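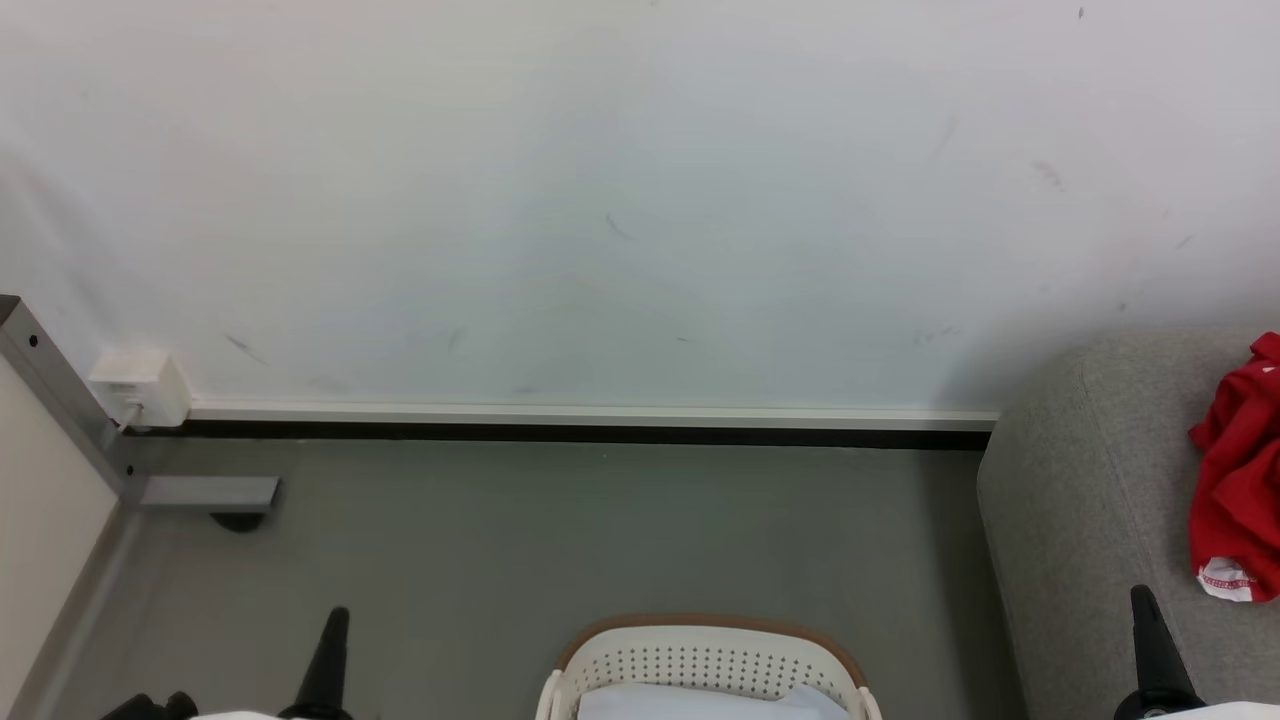 Ullthorpe Residence Hall Opens Refurnished Lounge and Clothing Exchange

The Residence Life Office at Ullthorpe has reopened the ground-floor lounge of Caldeira House following a change of furniture and a review of how the room is used. The lounge is now available to all residents of the building from 7 a.m. until midnight, and it will serve as the collection point for the hall's clothing exchange through the end of October.

The exchange allows residents to leave clean clothing and household linens they no longer need and to take items left by others at no charge. It was first held last year in the Grirnness building, where 2,107 items were handed in over the course of the fall term. Of these, 223 were not claimed and were passed on to a textile recycler at the close of the program.

Maiara Sampaio, assistant director of residence life, said the decision to move the exchange was based on the experience at Grirnness, where items had been sorted in a corridor near the main stairs.

"The corridor was narrow, and residents carrying laundry or groceries had difficulty getting past," Sampaio said. "The lounge gives people a place to sit down, look through what has come in and fold it properly before it goes out again."

Furniture in the lounge includes a light gray upholstered sofa and a table on a metal frame. The walls remain white. Repainting has been scheduled for the winter break, when the building is closed, and marks left on the walls during the move will be dealt with at that time.

Residents who wish to contribute are asked to wash and dry all items beforehand and to bring them to the lounge during staffed hours, which are 4 p.m. to 8 p.m. on weekdays. Shirts, sweaters, pants, towels and bed linens are accepted. Shoes, underwear, pillows and damaged items are not. Each garment is checked for stains and tears, its label is read for size and fabric, and it is then folded and placed with others of the same kind. 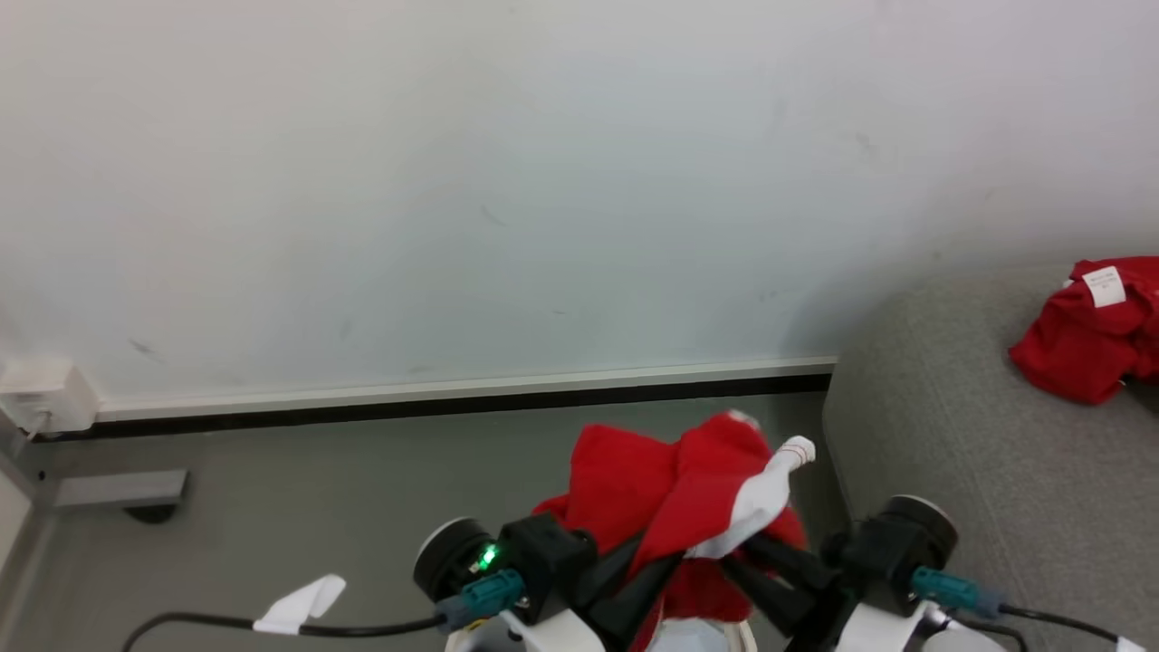
Labels should be left in place wherever possible. Garments without a readable size may still be accepted, but they will be set aside and offered on the final day only. Residents may take up to two items per visit during the first week, after which the limit will be lifted.

The office expects some 1,000 items to be handed in before the exchange closes. Clothing still unclaimed at that point will be recycled under the same arrangement as last year.

An information session for residents interested in helping with sorting will be held in the lounge on Thursday at 6 p.m. No registration is required. Questions about the exchange or the use of the lounge may be directed to the Residence Life Office on the first floor of the Wuvamitz Building.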